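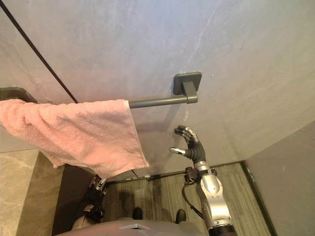
How many demonstrations must each team record before the towel task is accepted for training?

Each team must record 200 demonstrations of the towel task. Demonstrations in which the operator stops the run by hand do not count toward the total.

Posted in: Household Skills Project, Student Teams
Nov 5, 2023

awainwright (moderator)
The question and answer at the top of this thread are taken from the course handbook. Teams are asked to post questions about the towel task here so that all sections receive the same reply. Please state your team name in each post.
Amber Wainwright, Course Coordinator

quintana_lead
Team Quintana requests clarification. Our log lists 1031 recorded runs for all tasks combined, and almost 700 of those were made in August under the earlier start position. Are the August runs eligible?

awainwright (moderator)
They are not eligible for the towel task. The start position was changed after the August session, and the two sets should not be mixed. Please keep the older files in the team folder, as they may be used in the written report.

drimico_b
Team Drimico respectfully disagrees with this ruling. The bar and the towel were the same in both sessions. A policy trained on more than one start position should handle small errors in where the robot stands. Removing those runs makes the data cleaner but also narrower.

quintana_lead
We support the point made by Drimico, although our own August runs were uneven. Several operators had not finished the practice module at that time.

jundon_team
Team Jundon takes the other view. We trained on the mixed set last month and the right hand closed short of the bar in most trials. With the newer runs only, the reach improved. We would prefer that the rule remain as written.

drimico_b
Did Jundon keep the number of runs equal in the two tests? If the mixed set also included practice runs, the comparison does not settle the question.

jundon_team
The numbers were not equal. We can repeat the test with equal sets -- it would require one additional lab period.

awainwright (moderator)
An additional lab period is approved for Team Jundon. The rule stands for the graded submission. Teams that wish to train a second policy on the mixed data may do so and report the result separately, with the start position noted for every run.

telus_ops
One further matter from Team Telus. Does a run count if the towel is gripped by its lower corner instead of at the bar?

awainwright (moderator)
It counts, provided that the towel comes fully off the bar and is held for 3 seconds. Please enter the grip location in the notes column -- the graders will sort by that field.

telus_ops
Thank you. We will correct our notes before the submission closes.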